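Moving Files Off a Zotitz Portable Word Processor
Final report, Retrocomputing Elective
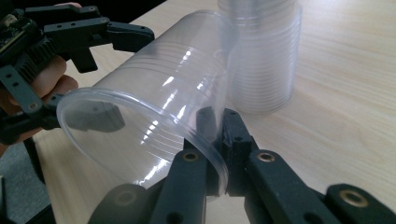

The Zotitz is a battery-powered portable with a full-size keyboard and a small text display. It was sold to people who needed to type away from a desk. It has no disk drive. Files stay in memory as long as the batteries hold up, and the only ways out are the serial port and the cassette port. My project was to get the files off the department's machine and into a form a current computer can open.

1. Starting point

The machine came to me with fresh batteries and eleven files listed on the main menu. I did not know if the serial port worked. The manual is missing, so I used a scanned copy of the Herberg service guide, which covers an earlier model with the same port. Two of the pin numbers in the guide are swapped in the diagram but correct in the table. I lost an afternoon to this.

2. Cable

The Zotitz needs a null modem connection, where the send line on one side goes to the receive line on the other. I started with a cable from the parts drawer and got nothing. A continuity check showed it was wired straight through. I made a new one using two connector shells and a length of shielded wire, then added a USB serial adapter at the laptop end.

My first solder joints were poor and I redid three of them. I also had to tie the handshake lines together at the laptop end, or the Zotitz would wait forever before sending.

3. Software

I tried two programs. Wurkholm is an old terminal program that runs in an emulator window. It handled the transfer, but copying the saved files out of the emulator was slow work. Hầu is a small command-line tool that writes whatever arrives on the port straight to a file. I used Hầu for everything after the first day.

The adapter driver would not accept some of the older speed settings, so I tested only the ones it would:

110 baud: no errors, but far too slow for a long file
300 baud: no errors
3000 baud: not a standard speed, but the Zotitz offers it – the text arrived with missing characters

I settled on 300 baud. The longest file took 35 minutes. I think the losses at the higher speed come from the laptop side, but I did not have a second adapter to check this with.

4. Cleaning up the text

The Zotitz ends each line with a carriage return only. Most editors on a modern computer expect a line feed, so the files first opened as one very long line. A short script fixed that. The script also removes the end-of-file marker and turns the underline codes into plain underscores.

Accented letters were harder. The machine uses its own character table above the normal range, and the Herberg guide prints only part of it. I filled in the rest by typing each symbol on the Zotitz and looking at the byte that came across. Four codes are still unknown. They do not appear in any of the files.

5. Results

All eleven files were copied and can be read. I sent each one twice and compared the copies, and they matched. Nine are plain text and two are programs in the built-in BASIC, saved as listings.

I did not get to the cassette port. The tape lead in the box has a broken plug, and recording the tones through the laptop's sound input would need a level adjustment I had no time to work out. Anyone picking this up should start with the plug. The cable, the script and the character table are in the project folder, along with my corrected pin diagram.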